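Vallemholm to Charge for the Tip, Residents Asked to Sort Out Their Feelings and Their Plastics

31 August 2025

The town of Vallemholm will begin charging households to use the Allitz Road transfer station this fall, ending an arrangement under which anyone with a trunk full of junk and a free morning could drive up, throw it in a hole and go home feeling lighter.

The new permit costs $75 a year. It comes as a sticker for the lower left corner of the windshield, and the town would like it stuck there, on the glass, by its own glue. Permits held up at the window, taped to a dashboard or described in detail to the gate attendant will not be accepted.

Town officials put the change down to the cost of hauling. Vallemholm paid $205 a load to have its mixed trash trucked away under the old contract. Under the one signed in May it pays $299, and the trucks are the same trucks. The hauler, Unlow, said in a written statement that the new price reflects "conditions in the market," a phrase that took up most of the statement.

What residents get for their money is a longer list of bins. Until now the station has run on a two-part system, known officially as Recycling and Trash and locally as the good side and the other side. From the start of the permit year there will be separate places for glass, cans, cardboard, paper that is not cardboard, hard plastics, textiles and something the town's leaflet calls "film and wrap." A public meeting on the plan ran for over 3 hours, a good part of which went to the question of pizza boxes. The answer is that the lid can go in cardboard if it is clean and the bottom can go in the trash if it is not, and that you are expected to tear them apart yourself.

Film and wrap has caused the most trouble so far. The category takes in grocery bags, bread bags and the outer wrapping from paper towels, but leaves out anything that crackles when squeezed, along with most packaging that has food still in it or something else tied on to it. The leaflet suggests a squeeze test. It does not say what to do about packages that crackle at one end only.

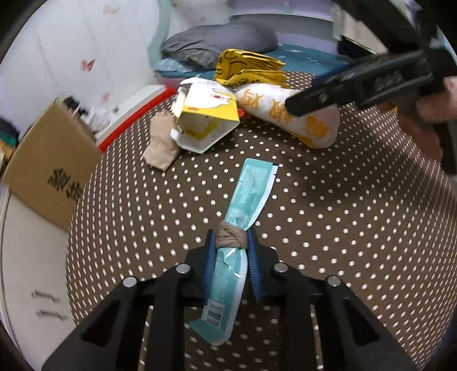
What goes where

Textiles will be taken for the first time, in a steel bin next to the attendant's hut. Clothes, sheets, towels and curtains are welcome if they are dry. Stockings and tights are welcome too, and may have holes. Single shoes are not, a rule that seems to have been written with someone in mind. The contents will go to Tseng, a rag dealer two counties over, which pays the town by weight and has asked that people stop using the bin for pillows before it has even opened.

Mattresses remain a matter for appointment. So do refrigerators, paint and anything with a gas bottle attached. Tires can be left behind the hut for a fee, and have been left in front of it for free for many years, a practice the town says it is now "looking at."

The swap shed survives. An early draft of the plan had it closing to make room for the glass bins, and the draft drew more letters than anything the town has proposed since the traffic circle. The shed will keep its present hours and its present stock, much of which has been there long enough to be considered staff. The limit on encyclopedias stays in force – whole sets only, and please ask first.

Not everyone is pleased about the sticker. Several people at the meeting pointed out that they already pay taxes, and were told that this was true. Others asked what would stop a person without a permit from dropping a bag in the woods instead. The town said it had thought about this and had ordered signs.

Permits go on sale at the town hall counter during office hours, by check or exact cash. Bring your vehicle registration. Households with a second car can add it to the same permit at no cost, provided both cars are registered at the same Vallemholm address. Online sales are planned for next year, or whenever the website can be made to load the page with the form on it.

The leaflet is available at the library, the post office and the station itself. Used copies go in paper that is not cardboard.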